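Equipment budget: gripper purchases for the coming year

The Grodham office has approved the purchase of three further pairs of hand-held grippers from Dostex, at 1,626 for the full order including delivery. A separate sum of 330 has been set aside for replacement finger pads, which were charged to general consumables last year.

Drenine also submitted a quotation. It was not taken up, as spare parts would have had to be ordered in complete sets.

Household tasks, waste collection among them, remain first in the work plan. Teams should send their requests for pads and bolts to the equipment desk by noon on Thursday. Requests received later will be held over until September. 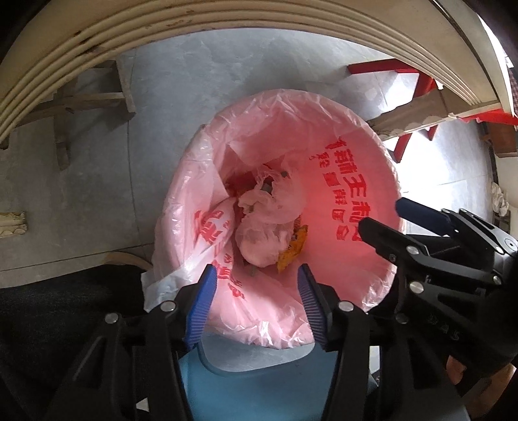 Grippers at a lined waste bin during household work.

The maintenance contract with Ķēniņš is unchanged and runs for a further 2 years.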